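Sechs Singles und kein Ende

Wer wissen will, wie man ein Album zu Tode verwaltet, sollte sich die Karriere von Märta Rustad ansehen. Ihr Debüt »Gistel« erschien im Mai vor einem Jahr, seither hat ihr Label Horrocks eine Auskopplung nach der anderen in die Streamingdienste geschoben. Die fünfte, »Adville«, steht jetzt auf Platz 34 der Jahresliste, und schon wird sie als Durchbruch verkauft. Durchbruch wohin eigentlich? Die Frau spielt seit Monaten ausverkaufte Clubs.

Ich habe mir die Pressemitteilung zweimal durchgelesen. Von einer »organisch gewachsenen Bewegung« ist da die Rede und von 642 Playlisten, in denen der Song inzwischen geführt werde. Welche das sind, steht nirgends. Eine Playlist mit drei Hörern zählt offenbar genauso viel wie die große am Freitagmorgen. Auf Nachfrage hieß es, man wolle die Zahl für sich sprechen lassen.

I-hsuan Shek, die das Album produziert hat, klingt am Telefon weniger euphorisch. »Adville« sei als vorletztes Stück gedacht gewesen, ein Atemholen vor dem Schluss. Für die Single wurde das Intro gestrichen, der Refrain kommt nun nach elf Sekunden. »Man hat mich informiert«, sagt sie. Gefragt wurde sie demnach wohl nicht. 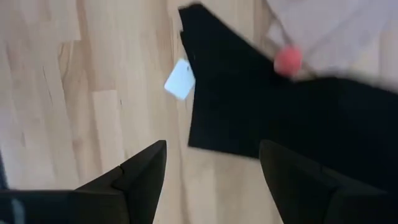

Das Argument des Labels kennt man: Die Leute hörten eben keine Alben mehr, also müsse man ihnen die Lieder einzeln bringen. Mag sein. Nur hat gerade diese Platte auf Vinyl 1.922 Käufer gefunden, ohne Werbung und zu einem Preis, über den man streiten kann. Für ein Debüt auf einem Label dieser Größe ist das beachtlich, und es spricht eher gegen die Theorie.

Dazu kommt der Remix. Das Duo Gavon hat »Adville« einen geraden Beat untergelegt und Rustads Stimme so weit hochgezogen, dass von der Müdigkeit, die das Original trägt, nichts übrig bleibt. Im Radio läuft fast nur noch diese Fassung. Sie stört nicht beim Autofahren, das ist ihr ganzes Verdienst.

Rustad selbst äußert sich vorsichtig. Sie freue sich über jeden, der zuhört, sagt sie, und neue Stücke habe sie auch - ein halbes Album, vielleicht mehr. Wann das erscheint, hängt davon ab, wie lange Horrocks am alten noch verdient. Zwei weitere Singles seien »in der Überlegung«, heißt es aus dem Haus. Übrig wären dann noch der Opener und ein Instrumental von knapp zwei Minuten.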